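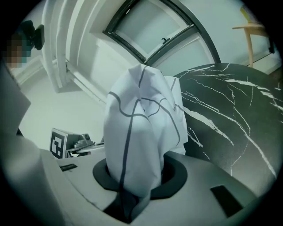

Plosex hand-held demonstration kit: review of the two-gripper set

Product evaluations, equipment section
Published 06/11/2021

The Plosex kit is intended for laboratories and small development teams who wish to teach a robot a household task by performing it themselves. The operator holds a gripper in each hand, carries out the work in the ordinary way, and the recorded movement is later used to train a robot arm fitted with matching fingers. The section borrowed one complete set for the month of February and a second for a shorter period in the summer. The supplier had no part in preparing this report.

Scope of the evaluation

Cloth was chosen as the principal material. Rigid objects such as cups and boxes give a flattering result with almost any equipment of this type, and earlier reports from this section have been criticised for relying on them. The operators were asked to spread, gather and fold a checked cloth on a table, and to move it between the table and a round-topped appliance beside it. A total of 100 demonstrations was recorded with the Plosex set. The same tasks were then repeated with the Clurberg remote-control station, in which the operator sits apart from the work and moves two arms by means of levers.

Handling

The grippers are comfortable for short periods. The trigger has a long travel and a light spring, and most operators were able to pinch a single layer of fabric by the end of their first session. Letting go of it cleanly took longer to learn. The finger pads hold thin cotton well but tend to drag it on release, and a corner that has been placed with care may be pulled out of position as the hand withdraws. Users who intend to work mainly with fabric are advised to order the smoother pads, which are sold separately.

Weight becomes noticeable after 20 minutes of continuous work with the arms extended. The shoulder harness helps, and its buckles can be adjusted without assistance. It is supplied in one size only, and the shortest of our operators could not draw the straps tight enough.
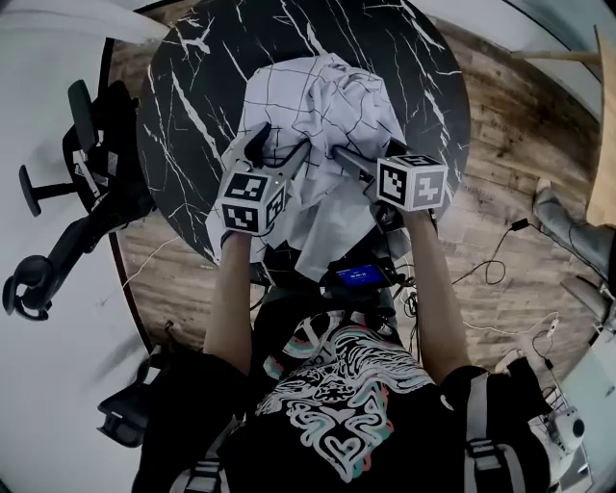 Gathering the cloth with both grippers, harness worn. The marker cubes are mounted on top of the grippers.

Tracking

The position of each hand is found from the printed cubes. In open work over a table the results were very good. Difficulties arose when one hand passed beneath the other, or when a raised fold of cloth came between a cube and the camera. Of the recordings made, 78 could be used without any repair. The remainder contained gaps, most of them short, which the Ilix software supplied with the kit was able to mark but not to fill.

Operators soon adapted by keeping their wrists higher than they would otherwise have done. Purchasers should be aware of this habit, as it will be passed on to the robot. We would have welcomed a paragraph on the matter in the manual.

Cables remain a weakness. A battery version has been announced but was not available to us.

Comparison with remote control

The Clurberg station records what the arms themselves are able to do, and no recording made on it can ask the robot for an impossible movement. The Plosex set offers no such protection. Several of our folds, entirely natural to a person, required the arm to reach further than its joints allow. Against this, the hand-held method was much the faster of the two, and operators reported a far better sense of how firmly the cloth was held. Pushing fabric down through a narrow opening was the task on which the difference was greatest. On the Clurberg station it was frequently abandoned.

Documentation and support

The printed guide runs to 99 pages and is clear on assembly. The chapter on calibration assumes a room with even lighting and should be read before a location is chosen. Questions sent to the distributor, Saliba, were answered in full, although one reply concerned an older model.

Recommendation

Recommended for table-top work with cloth and other soft goods, subject to the remarks on pads and wrist position. Establishments whose tasks take place mainly inside cupboards or machines should request a trial before purchase. The harness should be tried on by every intended operator.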